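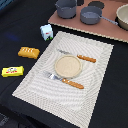 I finally ripped up the carpet in the upstairs hall, and then I had to pick a paint color, and that's how I lost most of February.

The carpet was the easy part. It came up in strips, the tack boards came up with a flat bar and some bad language, and by dinner I had a hallway full of staples and pretty decent floorboards underneath. I was feeling great! Then I looked at the walls. They were a sort of old-mustard yellow that the carpet had been hiding, if that makes sense. With brown carpet you didn't notice. With bare boards it looked like a dentist's waiting room.

So off I went to Kemeys for sample pots. I came home with 3 grays, because everybody (my sister, my neighbor, the guy at the counter) told me gray was safe. Gray is not safe. One went purple the minute the sun left the window. Another one looked like wet cement and made me want to put on a coat. I painted big squares of each on both sides of the hall and walked past them for a week with my coffee, squinting. 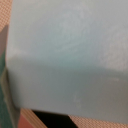
My big mistake was testing on flat wall only. Our hall has a chimney breast halfway down, and the plaster on its corner is soft and rounded, so the light slides around it instead of stopping. On the side facing the window a color can look almost white, and on the other side it's practically slate. It's the same thing you get on that pale gray-blue block with the rounded edge, where the lighter face goes darker little by little and there's a bit of teal in the turn. Once I'd noticed the teal thing I couldn't stop seeing it, and I painted my next sample right around the corner so I could look at both sides at once.

That one was Pleseck, from the Trokora range, and it's the one I went with. It's a gray-blue, I guess, leaning green if you look at it late in the day. My sister says it's just blue. Whatever, it's up and I love it.

A few notes if you're doing a hall of your own. Old yellow paint needs primer, two coats in my case, and I used the cheap Flasberg stuff and had no trouble with it. I sanded with 120 and should have gone finer near the light switches. Cut in along the ceiling while you still have the energy — I left it for last and you can tell, especially above the bathroom door. The whole job came to a bit over 300 dollars, and that includes a roller tray I stepped in.

Next up is the stairs. I'm thinking of leaving the treads bare and painting only the risers, but I haven't decided if they should match the wall or go white. If you've got kids or a dog and you've done white risers, please tell me how they look now.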